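Wevel Demonstration Kit: a long month with the teleop bundle

I went into this one expecting to send it back, so weigh what follows accordingly. Wevel sells a bundle for people who want to teach a two-armed robot by showing it: a pair of hand controllers, mounts for a head camera and two wrist cameras, sync hardware, and a recording program called Trokton. You move the arms, Trokton saves what the cameras saw and what the joints did, and you train on the pile afterward. You supply the arms and grippers.

The sales page says a newcomer can collect 3,000 usable demonstrations in a month. I stopped at 1,298, and I'm not a newcomer. Part of that gap is mine. I took days off, and I threw away one whole Tuesday because I'd left the exposure on auto. The rest belongs to the software.

Let me start with what works. The wrist camera mounts are stiff and they stay put. I've used printed ones that drifted a little every hour, and you only find out when the trained policy reaches a finger's width to the left of everything. These didn't drift. The sync box is good too. I tapped the table with a gripper at the start of each session and compared the three video streams against the joint log, and I never found a mismatch I'd lose sleep over.

The controllers are fine. They get heavy. After 20 minutes my wrists want a break, and demonstrations recorded by a tired operator are jerky in a way that a model will happily learn. The manual has a page on lighting and doesn't mention fatigue at all.

Trokton is where my patience went. The start and stop pedals work, but the screen that asks you to keep or discard an episode comes up before the last second of video has been written. Press too fast and you get a clipped ending. The clipped episodes are still counted as good. I found this out by watching a batch back, and I'd bet plenty of buyers never watch a batch back. There's an "auto quality" score next to each episode, and as far as I can tell it rewards smoothness and nothing else. An episode where I missed the target completely, very smoothly, got a better score than several that were correct and a bit slow. Turn it off.

File size is another complaint. Trokton stores every wrist stream at full quality by default, and the setting to change that is 6 menus deep. Export to the Weldu format works on the second try, most days. The first try tends to hang at the very end with no message.

Then there's the question of what you record. Wevel ships a task booklet full of cloth folding and drawer opening, which looks great in a video and is a terrible place to start. I'd begin with something dull: a couple of small objects, a plate, a plain green surface. Move things around between takes more than feels necessary. If the plate is always in the same spot, the model learns the spot. And look hard at your wrist views before you commit to hundreds of takes, background included, as those cameras pick up a lot more of the room than the head camera does.

Head camera first, then three wrist views, all with the plate and the orange pieces:
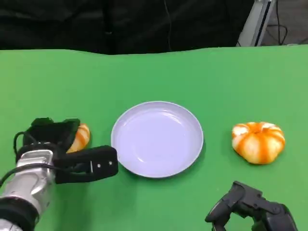
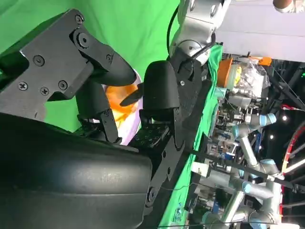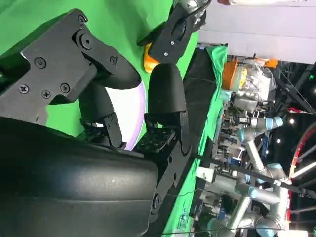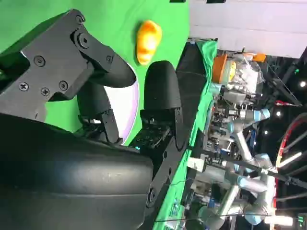
I'd pay for the mounts and the sync box again. I would not pay for Trokton, and Wevel won't sell you one without the other, so you end up buying a decent set of hardware with a recorder you'll want to replace. I've started writing my own – nothing fancy, just a pedal, a proper wait at the end of each take, and a text note field, which Trokton doesn't have. How anyone is supposed to remember why they kept a strange episode without a note field is beyond me.

Support was polite. They told me the clipping was known and a fix was planned, and gave no date. The older Wanum kit has worse mounts and much clumsier controllers, but its recorder waits for the file to close. If you already own one, keep it and spend the money on more hours of collecting. If you own nothing and can write a bit of code, Wevel is the better base to build on. If you can't, wait for the fix and ask for it in writing.

One last gripe: the pedal cable is too short to reach the floor from a standing-height table. Budget for an extension.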